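Tratura: a small collection of family recipes for the oven and the stove
Data card and readme, version 2

What is inside

Tratura is a collection of 312 home recipes, written as plain text, one recipe in one file. The recipes are for adults and older children who eat the same dinner. There are soups, stews, baked vegetables, simple breads and a few sweets. I started the collection because my own recipes were on paper cards, on the backs of envelopes and in three different phones, and I could never find the one for lentil soup when I needed it.

Last update: Oct 23, 2018

How the files are organized

Every file has the same five parts: title, servings, ingredients, steps, notes. The parts are divided by one empty line. The title is always the first line. If a recipe has no notes, the last part is missing and the file ends after the steps.

The folder named Warnport has the savory dishes. The folder named Levow has breads and sweets. The names come from two old notebooks in which I wrote the first versions, and I kept them so that the page references in the notes still work. Please do not rename the folders, the index reads them by name.

The file index.txt lists all titles in alphabetical order, with the folder, the number of servings and the main ingredient. Where there are two main ingredients, like in potato and leek soup, the first one in the title is used.

Units

Weights are in grams and liquids in milliliters. Spoons are level spoons. One teaspoon is 5 ml, one tablespoon is 15 ml. A cup is not used as a unit anywhere in the savory folder. In the older bread recipes you will still find cups, and there one cup means 240 ml. I am changing these one by one, but flour is difficult to convert when I don't remember how tightly I filled the cup.

Oven temperatures are in Celsius, for an oven without fan. Most of the baked vegetables are written for 200 degrees. With a fan, take 20 degrees less and look at the dish five minutes earlier.

A sample file

Red lentil soup with carrot

Servings: 4

Ingredients:
200 g red lentils
1 onion
2 carrots
1 tablespoon oil
1 teaspoon ground cumin
1 liter water
salt, juice of half a lemon

Steps:
Wash the lentils until the water is clear. Chop the onion and cook it slowly in the oil until soft. Add the cumin and stir for half a minute. Add the carrots in thin slices, the lentils and the water. Cook on low heat for 25 minutes. Add the salt and the lemon juice at the end.

Notes:
It becomes thick the next day. Add a little water when you warm it.

What changed in this version

In May I cooked again all the soups and corrected the servings, which were too optimistic. A soup "for six" was often a soup for four hungry people. I also removed the doubles. Before this there were 349 files, and many of them were the same tomato sauce with a different title.

The word "pepper" was a problem for people who search the collection. Now "black pepper" always means the spice, "bell pepper" is the big sweet one and "chili" is the hot one.

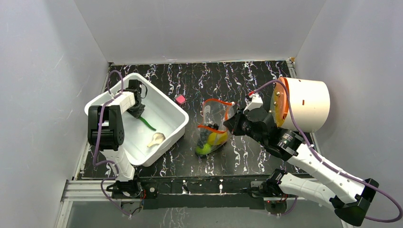
The same rule is used for beans. "Green beans" are the fresh pods, "white beans" are dried unless the line says canned. For dried beans the weight is before soaking.

Known mistakes

Some cooking times in the Levow folder are for a dark metal pan. In a glass dish the bread needs longer, and I did not test how much longer.

The recipe for stuffed cabbage has an ingredient, dill, that never appears in the steps. I put it in the filling, but my mother's card does not say it, so I left the text as it was.

Three recipes mention "Were sauce". It is the yogurt and garlic sauce in the file were-sauce.txt, and it is not sold in shops under this name.

Allergens are not marked. If you cook for somebody with an allergy, please read the full list of ingredients and also the labels on your packages.

Use and corrections

You may copy, print and change the recipes for your home, your school or your club. If you publish them, please write that they come from Tratura and keep the notes together with the recipe. For corrections, send the file name, the line which is wrong and how you cooked it. Photos of the finished dish are welcome but I do not add them to the folders.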